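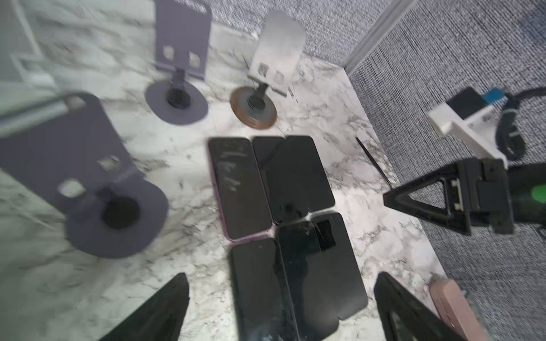

How often should the phone gateway's backup trunk be tested?
Every 30 days, and again after any firmware change on the Irnano gateway.

Checklist – Tulberg office, October
1. UPS holds load for 5 minutes: pass.
2. Emergency call routes over backup trunk: pass on second try. Ferareo dial plan had a stale prefix – removed. 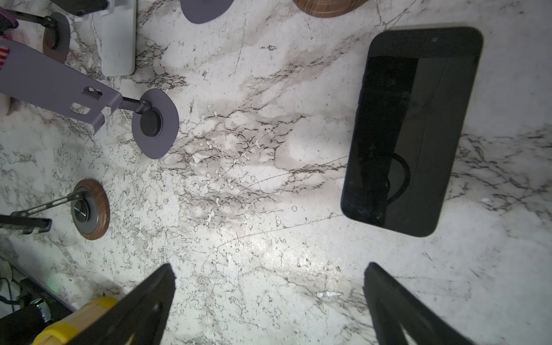

Black smartphone, screen up, on marble-patterned surface.

3. Softphone clients re-register after failover: 2 did not. Restarted by hand, recheck next visit.
4. Matos rack grounding strap tight: pass.

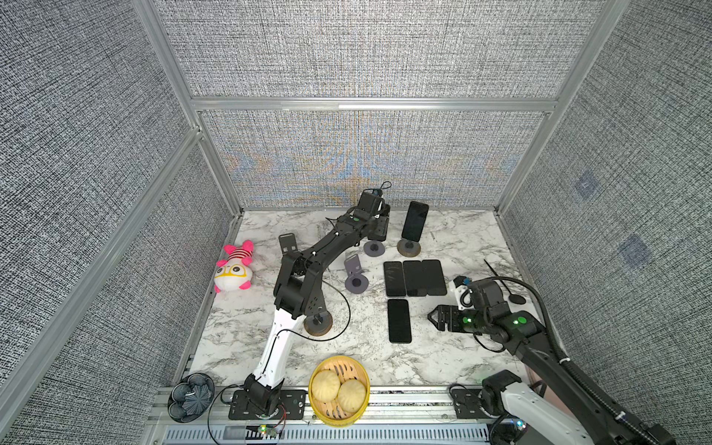

Two arms over the square tabletop, gray fabric walls behind.

5. Voicemail backup readable: open.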